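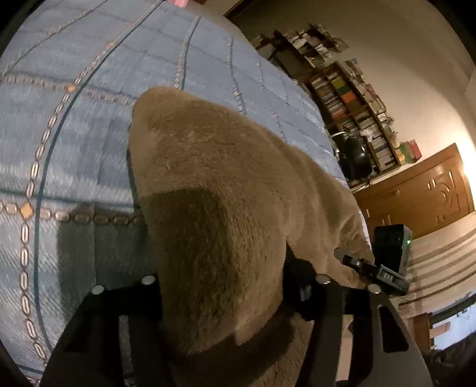
托克剧院那一晚，趁还记得赶紧写

首页 | 现场 | 唱片 | 杂谈 | 留言 | 关于

先说结论：值。嗓子哑了，腿也废了，还是值。

上个月就说要写七月这场，一直拖。昨天有人在留言里催，问Cempaka Oei到底唱没唱《Wuisan》。唱了。而且唱了2遍，下面细说。

场地是Torkeck，就是Ircombe老电影院改的那个剧院，我一直叫它托克，叫顺口了。满座1671人，票根背面印着的。我排号1251，开票那天早上手机卡在那个转圈的页面，转到我以为没戏了，结果放进去还剩楼上侧边的位子。买。没犹豫。视线被柱子挡掉一条，舞台右边那个键盘手我整晚只看见一只胳膊。Zulkifli Mangundap，对不起，你弹得很好，我没看见你的脸。

进场慢得要命。门口两条队，一条查包一条查票，没人说要先排哪条，我排错了，重新排。前面一个阿姨带了保温壶，被要求当场喝一口，喝了，烫得直跺脚，全队都在笑，她自己也笑。七点半开演的票，七点四十我还在楼梯上。里面已经有人在唱了，我急得要命，冲上去一看是暖场。

暖场是Dimas Siregar，一个人一把吉他。之前完全没听过。开头两首老实讲一般，话也说得磕巴，自己报错了歌名，又改口。第三首突然就对了，讲他爸开夜车送货的那首，没有副歌，一段一段往下讲，场子里慢慢没人聊天了。回家找了半天没找到录音版，有谁知道在哪张里请留言。如果是还没录的新歌，那请他赶紧录。

然后换台，等。等了很久。

等的时候听后面两个人吵架，吵Cempaka当年从选秀出来那一季到底该不该拿冠军。多少年了还在吵！其中一个坚持说评委Graham Wainwright那天偏心，另一个说你去看回放，她最后一句是飘了的。我忍住没回头。我的立场写过，她那天确实飘了，但飘得好听，第二名就第二名吧，拿了冠军要签的那份约说不定还更惨。第二名反而自己攒歌，攒了三年出第一张，那张我到现在还每个月拿出来放。

灯灭。没有大屏幕，没有倒计时，也没有那种震得胸口发麻的开场音乐。她就走出来了，手里拿着一杯水，放在地上，开口清唱。

我前面的男的在录像，手举得老高，唱到一半自己放下来了。

第一首是《渡口》，原版里那些弦乐全没了，只剩人声跟一点点踩镲。我本来最不喜欢这首，专辑里觉得太满，什么都往里塞。现场这样一拆，才听出来旋律原来是往下走的，一直往下，到最后一个字才抬起来。回来再听专辑，还是嫌满，没办法了。

中间那一段节奏快的歌我就不一首一首写了，记不全顺序，歌单照片也拍糊了。记得的几样：

《盐》改了编曲，比原来慢，有人不满意。我满意。

《十一点的班车》观众抢拍抢得一塌糊涂，她停下来，说你们先唱，我跟着你们。然后真的就跟着我们那个乱七八糟的速度唱完了。鼓手Kamarul Ngui全程一脸痛苦。

翻唱了一首老歌，歌名我到现在想不起来，小时候我妈做饭老哼的那种。问我妈，她说你哼给我听，我哼了，她说没听过。那应该是我哼得不行。

说话的部分。她话不多，以前看访谈就知道，主持人问一句她答半句，气氛经常掉地上，网上老有人因为这个说她傲。现场看不是傲，就是紧张，手一直在搓麦克风线。中间讲了一段，大意是小时候在镇上的歌唱比赛输给自己的表姐，奖品是一千块钱，表姐拿去买了自行车，后来那辆自行车给她骑了三年。讲到这里没有下文了，也没说这个故事跟下一首歌什么关系，直接就唱。台下愣了一会儿才开始鼓掌。我喜欢她这样。现在的歌手讲话都太会讲了，每个停顿都排练过，到哪一站哭一下，到哪一站说这是我最爱的城市。

好，《Wuisan》。

第一遍在后半场，照专辑编制，中规中矩，高音那句她让观众唱。我当时有点失望，真的，大老远来就是想听她自己唱那一句。旁边的姑娘也叹了口气，我们俩对看了一眼。

安可她又唱了一遍。回来的时候只有她跟Zulkifli两个人，她说刚才那遍有一句我没唱，我偷懒，再来一次。全场炸。钢琴版，降了调，那一句她站的离麦克风很远，几乎是喊出来的，不算漂亮，尾音有点破。我起了一身鸡皮疙瘩，现在打字又起来了。

录音里的那一句是修过的，干干净净。我宁可要破的这个。

唱完她把地上那杯水拿起来，喝了，挥挥手，下台。没有第三首安可，大家又喊了好久，灯亮了才死心。

抱怨时间。

音响。楼上侧边低频糊成一团，贝斯只剩嗡嗡嗡。楼下的朋友说很清楚，所以应该是位置问题。下次有钱买楼下。

周边。T恤只剩最大号和童装，我站在那里认真考虑了一下童装。Hudness出的那张现场黑胶说好场馆限定，轮到我前面三个人的时候卖完了。工作人员说官网会补，到今天没补。天天刷。有人在转卖，加价加得离谱，别买，拜托都别买，没人买他们就不加了。

散场。1671个人从两个门出去，你们自己想象。末班车差一点没赶上，跑的，包里的荧光棒一路哐哐响。车上又碰到后面吵架那两个人，已经不吵了，一人一只耳机在听第一张专辑。其中一个睡着了。

最近也有人问我对她要回那个选秀节目当评委这件事怎么看。消息是娱乐号发的，没有出处，我先不信。真要去的话，我心情复杂。一方面想看她怎么点评，她那种答半句的性格，坐在那里面对一个刚唱完在哭的十九岁小孩，能说什么？另一方面那个节目现在剪得太凶，随便一个皱眉都能剪成一整集的冲突。以前我是每期追的，后来连着两季，还没开唱先看十分钟家里多不容易，就关了。唱得好的人给三十秒，哭的好的人给三分钟。Graham Wainwright还在里面坐着呢，他这几年倒是越来越和气，不知道是年纪大了还是合同里写了。

不过Kamarul Ngui前阵子在一个播客里提过一嘴，说乐队明年空了一段档期出来，没说干什么。粉丝群里已经分析出八个版本。我押新专辑。输了请大家听歌。

补几个留言里问过的：

票价不说了，说了又要吵值不值。

可以拍照，不能开闪光灯，录像管得不严，但是举太高后面的人会骂你。

剧院附近吃的很少，七点以后只剩一家炸鸡，要排队，建议先吃再来。我没吃，中场饿得头晕，靠旁边姑娘给的一颗薄荷糖撑完下半场，谢谢你，忘记问名字了，如果你看到这篇，我是围灰围巾那个，对，七月围围巾，剧院冷气太强。

她秋天那几场还没公布地点。公布了我会在这里贴，别再私信问我，我知道的跟你们一样多。

Dimas那首歌的事是认真的，有线索的快留言。先这样，要出门了，错字回来在改。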